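Minutes, Tonstead hobby room group, November meeting, notes by me (Dayana Ccori) because I had the only pen that worked

We started at 7:15 with tea and a long chat about the big table, which is still a magnet for everything people don't want to carry home. Moso was supposed to bring the label tape and did, so thank you! Cárdenas sent apologies and a list of 11 things, most of which we'd already done (sorry, Cárdenas).

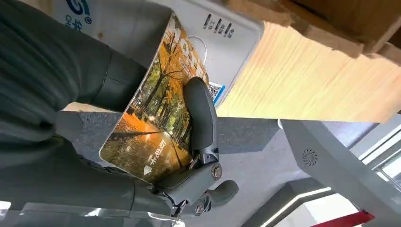 Postcards and picture cards came next, and I'll admit I talked too long on this one. We have 200 of them to sort before the winter swap and I'd like them grouped by season, with the country in pencil on the divider. Karkurov wanted them grouped by size, and we went back and forth for a good while! In the end season won, mostly on the strength of the autumn card with the path under all those orange leaves, which I'd happily frame and keep. It has Chinese characters running down near the bottom, so if anyone can read them, please write me a translation for the divider. Rounded corners go in the soft sleeves, please, they slip out of the paper ones.

Sleeves: we agreed to buy another pack of 50, the clear kind. Moso will order them.

Cables and chargers: anything without a name on it goes in the blue tub until the next meeting (I know, I know, half of it is mine). Karkurov asked for a second tub. Agreed.

Swap table fee stays at $22. I thought it could come down a little, but I was outvoted and I'm fine with it.

Left over for next time: the wobbly shelf, the key, and who has the good scissors.

We wrapped up at 8:40 and Karkurov took the cups home to wash.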